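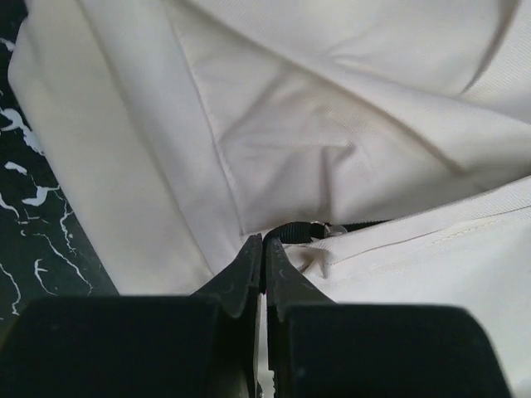 Is electricity included in the monthly rate at Nitville RV Park?

Electricity is billed separately on all stays of 30 nights or longer. The meter at the site pedestal is read on arrival and again at the end of each billing period, and the guest pays for the difference. Nightly and weekly rates include power.

Asked by Imad Issa, 12 Jan 2018
Topic: Extended stays and utilities

My wife and I stayed on a monthly site from September onward and received a power bill for 1,096 kilowatt-hours in one period. We have a travel trailer with one electric heater, which we run at night. The figure seems high to us. May a guest request a second reading, and is there a deadline for doing so?

Reply from Despina Avram, Guest Accounts

A guest may request a second reading at any time within 60 days of the bill date. The request must be made in writing at the park office and must state the site number and the billing period. Please bring the bill, the arrival slip showing the first reading, and any photographs of the meter. Guests who keep their paperwork in the trailer often find it easiest to put everything in one bag before walking over; a cream canvas one with a tan handle will hold a full season of bills and the site agreement as well. Copies are made at the desk without charge.
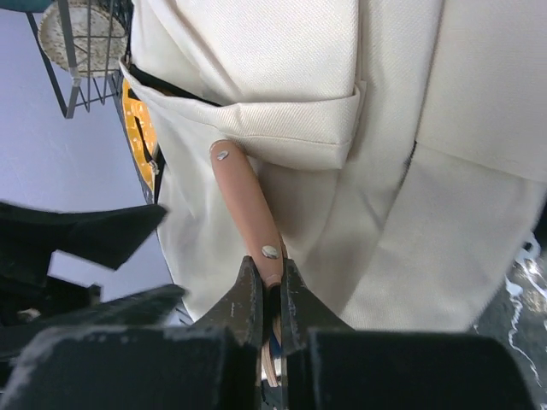 Billing disputes - the order in which they are handled

The office compares the disputed reading with the reading before it and with the site number on the agreement. An error in the site number is corrected the same day. If the numbers agree, the meter is tested while the guest is present. Payment is not due on the disputed part of the bill until the test result has been given in writing.
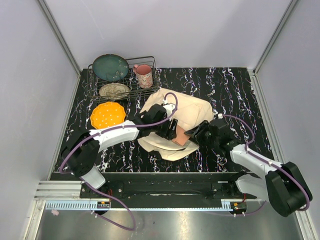 Reply from Gebhard Schwaiger

I am a guest, not staff. We had the same thing at Kanaan two winters ago. Our water heater was set to electric and gas together and we did not know it. Switch it to gas only for a few days and read the meter each morning. An electric heater left on all night will also use a great deal more than people expect.

Reply from Narayanan Venkataraman

Check the site number first. Ours was wrong for over 6 weeks. Also, wash dishes in one batch if the water heater is electric - it did help us somewhat.
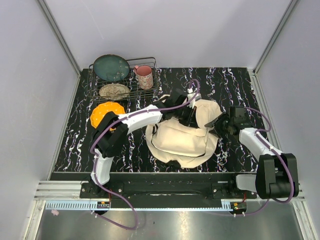 Plates and a pink mug in a wire dish rack.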